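Erwood Reading Room Acoustic Improvement
Interim progress report to the Skuvmont Fund
Reporting period: January to April

1. Summary

Work is on schedule except for the ceiling baffles in the east bay, which are five weeks behind. Spending is within the approved budget. The baseline noise survey is complete, the first set of wall absorbers is up, and the second round of measurements has started. One change to the agreed scope is proposed in section 5.

2. Background

The Erwood building was converted from a seed warehouse and has a hard plaster ceiling, masonry walls on three sides and single glazing along the street. Before the grant, readers had complained repeatedly about speech carrying from the issue desk to the study tables. The grant covers measurement, wall and ceiling treatment, and follow-up measurement one year after completion. It does not cover the windows.

3. Work completed

Reverberation time was measured in the main room and in both bays, with the room unoccupied, before opening at 8 a.m. Results were longest in the main room at low frequencies, as expected from the volume and the bare ceiling. The east bay showed a distinct flutter echo between the parallel side walls. The west bay, which is lined with shelving on two sides, performed acceptably and will receive no wall treatment.

Wall absorbers were supplied by Haslinger in the 600 mm module. They are mineral wool cores in a fabric wrap, fixed on battens with an air gap behind. Installation in the main room took three working days. Two panels arrived with damaged corners and were replaced at the supplier's cost. The fabric is certified to the fire class named in the grant agreement, and the certificates are attached as Annex B.

Floor covering was reviewed at the same time. The existing carpet tile is in fair condition and will be kept. It contributes useful absorption at middle and high frequencies but very little below 250 Hz, so replacing it would not change the result enough to justify the expense. Furniture feet will be fitted with felt pads where tables stand on the hard floor by the entrance.

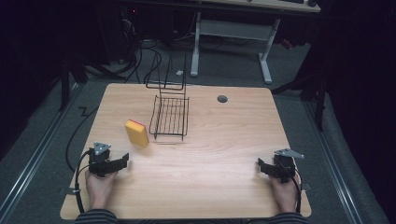
Tuulikki Kokkonen asked, after reading the draft of this section, whether keeping the carpet tile meant that the low-frequency problem in the main room would simply be left as it is. It will not. The ceiling baffles have been specified with a deeper core for that purpose, and the predicted reverberation time at 125 Hz falls within the target once they are installed. The calculation has been added to Annex C.

4. Delays

The baffles for the east bay are made from Celwood board, a wood-fiber product that was chosen for its weight. The first delivery was rejected because the density was outside tolerance. A replacement batch has been confirmed for May. The suspension wires and ceiling anchors are already in place and have been load tested, so installation can begin on delivery. The scaffold hire has been suspended for the waiting period and no standing charge applies.

The delay moves the post-installation survey from June to July. The final report date is not affected.

5. Proposed change of scope

The original application included a glazed screen at the issue desk. The baseline survey indicates that most speech transmission from the desk arrives by reflection from the ceiling, and that a screen of the permitted height would have a small effect. We request approval to withdraw the screen and move its budget line of 2000 euros to additional baffles directly above the desk. The supplier has quoted within that sum, including fixing. Total grant expenditure would remain unchanged.

6. Next period

Install east bay baffles. Install desk baffles, subject to approval. Fit felt pads at the entrance. Repeat the reverberation and speech transmission measurements at the original microphone positions, which have been marked on the floor plan in Annex A. Issue the reader questionnaire in September, when the room returns to full opening hours.

A decision on section 5 is needed before the end of May so that both sets of baffles can be fixed under a single scaffold hire.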